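4. Instalar o programador de rega Miseo na torneira do jardim

Chegou a parte de que toda a gente gosta mais, que é ver o programador finalmente no seu lugar. Reserve uma manhã calma para isto, de preferência com boa luz, e tenha à mão um pano seco, a fita de vedação e a chave pequena que vem no saco dos acessórios. Se o seu Miseo é o modelo com duas saídas, leia primeiro a secção 3, porque a ordem das mangueiras muda um pouco.

4.1 Preparar a torneira

1. Feche a torneira até ao fim e retire a mangueira antiga, se lá houver alguma.
2. Limpe a rosca com o pano. Nas casas com água muito calcária é normal encontrar uma crosta branca, e vale a pena tirá-la com um pouco de vinagre e paciência.
3. Dê três voltas de fita de vedação no sentido dos ponteiros do relógio, esticando bem.
4. Coloque o adaptador Olach e aperte só com a mão.

Nota: o adaptador Olach serve nas torneiras de jardim mais comuns. Se a sua for antiga e o adaptador ficar a dançar, peça na loja o anel redutor (referência 34) antes de continuar.
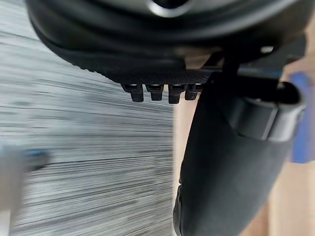 4.2 Colocar as pilhas e acertar a hora

1. Abra a tampa de trás com a chave pequena e ponha as pilhas, respeitando os sinais + e −.
2. Espere que o visor acenda. Demora uns segundos, não se assuste.
3. Carregue em HORA e acerte com as setas. Confirme com OK.
4. Feche a tampa e verifique se a borracha ficou direita a toda a volta.

Cuidado: não misture pilhas novas com usadas, nem use pilhas recarregáveis. O visor até acende, mas a válvula pode ficar sem força para fechar — e uma horta encharcada é uma tristeza para quem a plantou com tanto carinho!

4.3 Ligar e programar a primeira rega

1. Enrosque o programador no adaptador, com o visor virado para si.
2. Ligue a mangueira à saída de baixo e abra a torneira devagarinho.
3. Carregue em PROGRAMA, escolha a hora de início e depois a duração. Para uma horta pequena com fita gotejadora Baloch costumamos sugerir 46 minutos ao fim da tarde nos meses quentes.
4. Carregue em OK duas vezes para guardar.

Se aparecer uma gotinha na ligação, dê mais um quarto de volta ao adaptador. Se continuar a pingar, desmonte, ponha fita nova e tente outra vez, sem recorrer ao alicate (já vimos muita rosca estragada por excesso de zelo).

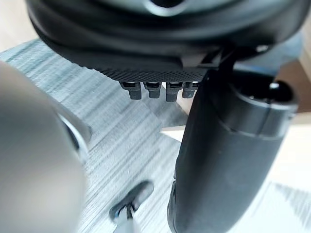
4.4 Regar à mão sem perder o programa

Há dias em que apetece dar uma aguinha extra aos tomateiros, e para isso existe o botão MANUAL. Carregue uma vez para abrir e outra para fechar. Se se esquecer, o Miseo fecha sozinho ao fim de 52 minutos e retoma o programa no dia seguinte, tal como o deixou.

4.5 Guardar no inverno

1. Feche a torneira, desenrosque o programador e escorra toda a água que tiver lá dentro.
2. Tire as pilhas.
3. Guarde-o dentro de casa, num sítio seco, até passarem as geadas. Em janeiro, mesmo nas zonas amenas, uma só noite fria chega para rachar a válvula.

Nota: quem usa o depósito Plarklow de 187 litros em vez da torneira deve esvaziá-lo também e deixar a tampa entreaberta. As instruções para a ligação ao depósito estão na secção 5.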